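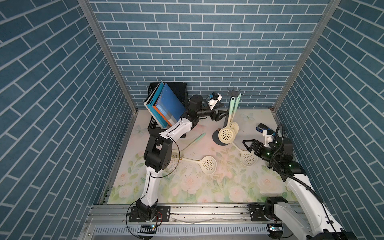 Figure 3. Blue brick-pattern wallpaper on three walls, over a pale floral floor surface.

4.2 Imitation masonry and the honest liar

Wallpaper that pretends to be brick fools few people, and our respondents did not seem to mind. Of the 163 households that returned the Pruitt survey, 50 had at least one wall of printed brick, and most had picked a color no kiln would own up to. Blue (Figure 3) was a steady favorite. Sutcliffe calls this "polite forgery" - the running bond is copied with care, grout and all, while the color gives the game away. Floral patterns underfoot were common in the same homes. Respondents in Janda saw no clash between roses and masonry, and two were offended by the question. Prices are taken up in Section 4.3, where the Guden catalogs are more forthcoming than their owners were.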